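I got Neusa Lins on a call on 29th August, two weeks before she opened the cart on her newest digital course bundle, and I think she'd had more coffee than I had. She runs Gullwood, a little shop for printables, templates and mini courses, and I've been buying from her for years (my downloads folder is embarrassing).

I wanted to know how she decides what goes into a bundle and what stays out. She laughed at me. "Badly, the first time! I said yes to everyone. We had 101 products in there and I got emails from people who had paid and never opened a single one."

The new one, Emolow, is much smaller, and she's picky about it. Every contributor has to send her the finished product before she'll put their name on the sales page – no drafts, no "it'll be ready by launch day." I asked if that had cost her any friends. "Two people dropped out. One of them came back in July with something really good, so I'm not sorry."

We got talking about coupon codes, which I have strong feelings about. I hate signing up at nine different checkouts to claim nine different freebies, and I told her so. Neusa used to do it exactly that way, with every contributor hosting their own product. Now the files all sit in one library and you log in once. Contributors still get to invite buyers onto their own email lists, but it's a checkbox and it starts out empty.

"Some of them fought me on that," she said. "They join for the list, I get it. But I had 216 refund requests after the Whitcombe bundle and so many of them said the same thing, too many emails. I read every one of those. It took me all weekend and I was in a terrible mood."

I asked what she'd tell somebody putting together a first bundle of their own, and she went straight to the boring stuff. Get the affiliate terms in writing. Pick the payout date before anyone asks. Test the checkout on an old phone, with the slow internet at your mother's house – she really does this, and her mother makes her stay for dinner.

She's also stopped using countdown timers that reset when you reload the page, and I cheered out loud at that. The cart closes when it closes. If you miss it, you can write to her and she'll put you on the list for the next one.

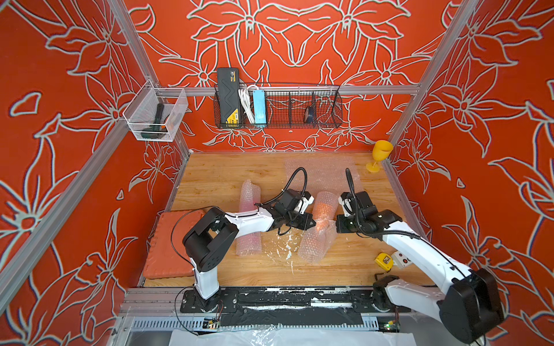

What she buys for herself

I couldn't let her go without asking. Neusa's last purchase was Wadorel, a short course on writing product descriptions, and she's on lesson two. "I bought it at full price," she said, "and then it went on sale the next morning. So now I know how my customers feel!"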